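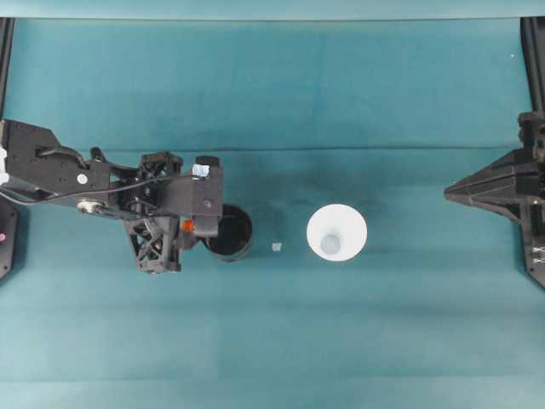
gumen_lane
I'd iron the cloth first, personally, but I do like a teal one for a drinks table. Does it show spills badly?

potterandpour
Hello gumen_lane! It does a bit, though it washes beautifully -- mine came from Lostell and has been through the machine more times than I dare think. Black and white tableware looks lovely on it.

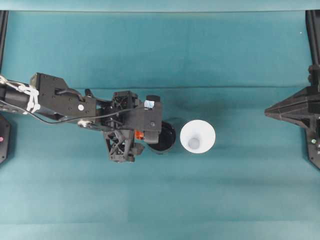
Bowl or no bowl?

strickland_teas
I'd leave the bowl off, sorry. People only put spoons in it.

potterandpour
Oh, but I'm fond of a little black bowl! Sugar, olives, whatever is going,
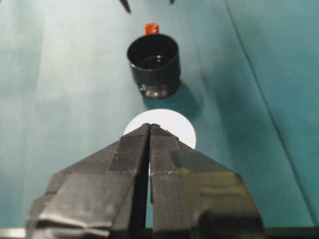
and if we get a crowd in July I shall probably want two or three of them dotted along the table.

gumen_lane
Cups matter more to me. I bought a set in Jaditz years ago and they tip over if you breathe on them. The plain white sort that's wider at the mouth than at the base stacks so much better, and you can see at a glance whether it needs a rinse.

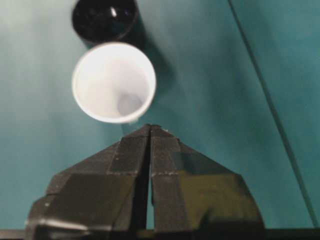

strickland_teas
Stacking is fine, but I still say proper mugs for anything hot. For squash, all right, a white cup next to something glossy and black does look smart on that colour, I'll give you both that. Still no bowl, though.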